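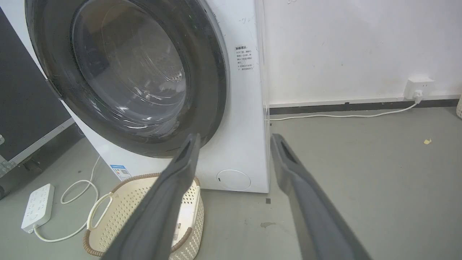
Fall lecture series – is it worth keeping the Friday slot?

tmarsh_grad
The department posted the schedule for the public lecture series yesterday. Hrefna Ingvarsson opens it with a talk on Norse settlement and church law. It's on a Friday at 4 p.m. again. Does anyone know why they keep picking that time?

oldquad
Because Bech Auditorium is free then. The music department has it every other afternoon.

pbick_history
Pauline Bickerstaff here, I teach the medieval survey. The room is part of it. The other part is that speakers who fly in want to stay the weekend. We asked for a midweek evening in August and were told no.

tmarsh_grad
Thanks. My problem is that I have a lab section until 4:30 and so do most people in my program.

cornerseat
Friday is fine. I'm not a student, I drive in from Nindard, and weekday evenings are bad for me. Parking is free after 3:30 on Fridays too.

oldquad
Parking is free after 5. I got a ticket last spring.

cornerseat
Lot 16 is free after 3:30. The rest are 5.

rlk
The last talk I went to had maybe 30 people in a hall that seats 1039. They could put it in a classroom on any day they like and it would feel less empty.

pbick_history
The opening lecture does better than that. We had around 400 last year. The later ones are smaller, I agree, and two of them are moving to the library this time.

rlk
400 with how many there for extra credit?

pbick_history
A good number. I give it myself. They still have to write a page on the talk, and some of those pages are good.

dutchelm
Will these be recorded? The Folto page still has last year's links and half of them are dead.

pbick_history
Recorded, yes, if the speaker signs the form. Ingvarsson has signed. I'll ask about the links.

tmarsh_grad
A recording works for me, but I'd miss the questions at the end. Those get cut, right?

oldquad
They cut them last year. The audience mics were too quiet.

cornerseat
Do you need a ticket for the first one?

pbick_history
No ticket. Doors open at 3:30, side entrance only – the front steps are closed for repairs.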